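Stillness
A short story

The job was to mark where the robot stopped. I had a list of recordings, a keyboard and two keys. One key meant the arm had come to rest on purpose. The other meant it had come to rest for no reason I could name. Between those I was to press nothing.

The company was called Tremuvetti and the project was Brondia. The room where the recordings were made was called Wonen, after the Dutch word for living somewhere, and it had a washer and a dryer and curtains. Past the glass there were green hills that never changed. I worked two floors up and for the first month I had never been inside it.

There were 1,476 recordings. In each of them the robot had two orange baskets in front of it and a small yellow thing that was supposed to go in one of them. Before that it had been the drawer, which was finished, and before the drawer something with towels that the group did not like to discuss. The baskets were meant to be easy. A person in another room wore the controllers and moved the arm, and the robot learned from what the person did. The trouble was that it also learned the waiting. People stop when they think. They hold a hand over a thing and decide about it. The robot picked this up and held its hand over things too, sometimes for a minute, and there was no deciding going on in there that we knew of.

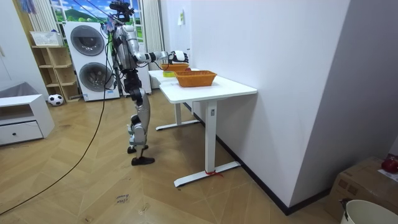

My supervisor's idea was simple. Find the stops, cut them out, train again. She had written it on one page, and I was the second line of the page. She was a quick person herself. She ate lunch walking.

I learned the operators by their stops. They were only numbered in the files, but after a few days I didn't need the numbers. Operator 3 went straight to the basket and never stopped at all, and knocked the yellow thing onto the floor a good deal. Operator 5 stopped high up, well before the desk, as if reading a sign. And there was Operator 8, who stopped just above the basket, every time, with the fingers pointing ahead and the thumb down. The arm would come out level and stay there. I would sit with my finger over the second key and count. Then the hand went on and did the job and did it well.

I pressed the second key. It was what the page said to do. I could not name the reason, so there was no reason.

In October we had the cut set, and the robot was trained on it overnight. We ran 100 trials with the old version and the same again with the new one. The new one was much faster. It came down on the baskets like someone shutting a suitcase. It missed more than half of the time. The old one was slow and sometimes stuck, and when it did move it was nearly always right.

My supervisor ran it again with a different seed, and again with a different checkpoint. Then she asked me to bring up the stops I had removed, sorted by operator.
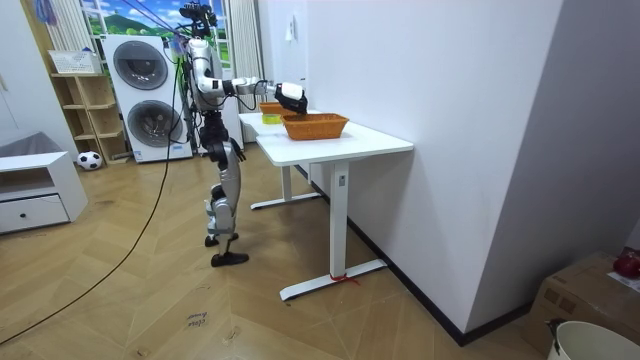
Filed under: Short fiction, Work

We watched Operator 8 for most of an afternoon. She had me put the wrist angle on a graph under the video. While the arm was stopped, the line was not flat. It moved by a degree or so, then back, then the other way. At the speed I had been watching, you couldn't see it. With the line under it, it was hard to see anything else. The person was lining up. All of the care in the movement was in the part where there was no movement, and I had taken it out with one finger.

"Kokkonen," she said, and wrote it down. I thought it was a name and waited to hear whose. It was the old labeling tool, the one we had used for the drawer. It kept the wrist data next to the picture. We had dropped it because it was slow.

So I did the list over. I did it in Kokkonen, with the graph on, and this time there were three keys. The new one meant the arm was at rest but the hand was busy. I used it 297 times before I had finished Operator 8, and after that I stopped keeping track. The other operators had very few. Operator 5's stops at the height of the sign were flat as a table, and those we cut.

It took me until after the new year. Some evenings the building was dark except for my floor and the light under the door of Wonen, where the sessions went on late.

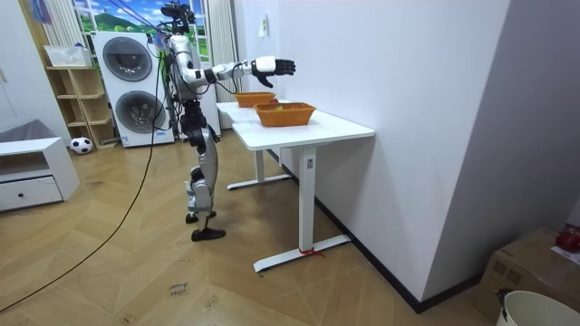

Last changed: 13 February 2021

The third version was not as fast as the second. It reached out, stopped over the basket for a moment – you had to be waiting for it – and then went down. It did well. My supervisor put the numbers in a table and gave the method a dull name, and the table went into a report with my initials in the small type at the back.

I asked if I could go down and see it run. I had been looking at that floor for months and was surprised to find that the boards clicked. There was a ball by the shelves. I stood where I was told to stand, by the curtain, and kept my hands in my pockets.

The arm came out level. The hand stopped above the basket, and I knew that stop. I had seen it more often than I had seen most people I know. I looked around for the operator before I remembered that there wasn't one for these runs.

I asked the technician who Operator 8 was. He checked his sheet and said the contract had ended before Christmas, and that the sheet only had the number. Then he asked me to move back a little, and he started the next one.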